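**Dining Services: Changes to the Clearing and Drying of Dishes at Norton Hall**

Residents, staff and visiting groups are advised that new arrangements for the clearing, washing and racking of dishes at Norton Hall took effect on March 8, 2022. The arrangements apply to the main servery, the second-floor kitchenette and the meeting rooms on the Luik Street side of the building. They replace the notice posted beside the servery hatch last autumn, which should now be disregarded.

The review of dish handling was requested by the Residence Office following a steady rise in breakages and in the number of plates returned to the cupboards while still damp. During the winter term the Hall wrote off 21 dinner plates and 13 bowls, most of them chipped along the rim. Chips of this kind are generally caused by stacking plates flat in the sink or by forcing two plates into a single slot of the rack. The replacement cost was charged to the general kitchen account and came to $751, including delivery from Sollville.

Josée Lévesque, Manager of Dining Services, prepared the new arrangements in consultation with the evening kitchen staff. The principal change concerns the use of trays. Plates are to be carried from the table on a tray and kept on the tray until they can be placed in the rack. They are no longer to be left on the counter beside the sink, where they have tended to accumulate beneath pots, cutting boards and items of personal property. A tray may hold plates of one size only. Glasses and mugs travel separately.

Paper waste is to be removed from the table at the same time as the dishes. A clear plastic bin will be provided at each clearing station for used paper towels, napkins and small wrappers. Food scraps continue to go into the green organics pail under the counter and should not be mixed with paper. The bins will be emptied after the evening meal, and users of the meeting rooms are asked to empty their own before returning the key. 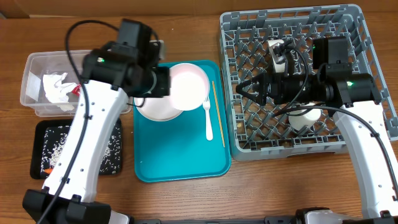 Jurgita Kairys wrote that the tray rule is sensible for supper but will be difficult to follow at breakfast, when most residents of the second floor eat at different times and wash a single plate by hand. She asked whether one person with one plate must still fetch a tray, and whether the dish rack could be emptied before seven in the morning so that there is somewhere to put it.

Dining Services accepts both points. A resident washing fewer than three items may place them directly in the rack, provided that a slot is free. As to the second point, the rack in the kitchenette will be emptied by the closing staff each night, with the dishes returned to the cupboard above the kettle. Any pieces that remain damp at that hour will be dried with a clean cloth. Residents who use the kitchenette after closing are responsible for putting away their own dishes before breakfast.

**Use of the racks**

Plates are to stand upright, one to a slot, all facing the same direction. Bowls are placed at the end of the rack, tilted so that water runs off the base. Cutlery belongs in the cutlery cup with handles down, with the exception of sharp knives, which are washed, dried and returned to the drawer immediately by the person who used them. Pots and baking sheets are not to be placed on top of plates under any circumstances. Where the rack is full, dishes should be dried by hand and put away before more are washed.

The Hall has also received several questions about wooden tables. Racks and wet trays may stand on a wooden tabletop only if a mat or folded towel has been laid underneath. Two tables in the Luik Street meeting rooms were refinished in January at considerable expense, and white rings have already been reported on one of them. Raimonds Grigaitė of Building Services asks that spills be wiped along the grain with a soft cloth and that scouring pads be kept away from the finish altogether. Marks that do not lift with a damp cloth should be reported to his office. Residents should not attempt to remove them with vinegar, toothpaste or furniture oil.

**Supplies**

An order of replacement plates has been placed with Nurkosow, the Hall's usual supplier. The new plates are slightly heavier than the present ones and have a rolled rim, which is expected to stand up better to daily use. They will be introduced gradually and may be mixed with the existing stock, although the two types do not stack well together and should be kept in separate piles in the cupboard. The left-hand side is reserved for the new plates.

Dish cloths are now changed daily. Used cloths go in the lidded hamper beside the mop sink and should not be hung over the tap. Additional trays and mats are stored on the lower shelf of the servery pantry, and may be borrowed by groups using the meeting rooms. A sign-out sheet hangs inside the pantry door. Trays borrowed for an event are to be returned clean by noon on the following day.

**Visiting groups**

Groups that book a meeting room with dishes included will continue to receive a printed checklist with the key. The checklist has been shortened to a single page. It asks the booking contact to confirm that the tables have been wiped, that the dishes have been washed and racked, that paper waste has been bagged, and that borrowed items are back in the pantry. Shahram Tabrizi will conduct the room inspections during March. The deposit will be returned in full where the checklist has been completed, and ordinary breakages of 2 pieces or fewer will not be deducted from it. Broken pieces should be wrapped in newspaper and left in the box marked for that purpose, and not placed in the paper bins.

Groups requiring more dishes than the servery can lend are asked to give five working days' notice. Disposable plates are permitted in the courtyard only.

**Comments**

The arrangements will be reviewed before the end of term. Written comments may be left in the box outside the Residence Office or handed to Jaanus Ramanauskas at the front desk, who will forward them to Dining Services each Friday. Comments concerning the dishwasher in the main servery should be marked separately, as the servicing of that unit is handled under a different contract. A revised notice for the servery wall is being prepared in English and French, and will be posted once the French text has been checked.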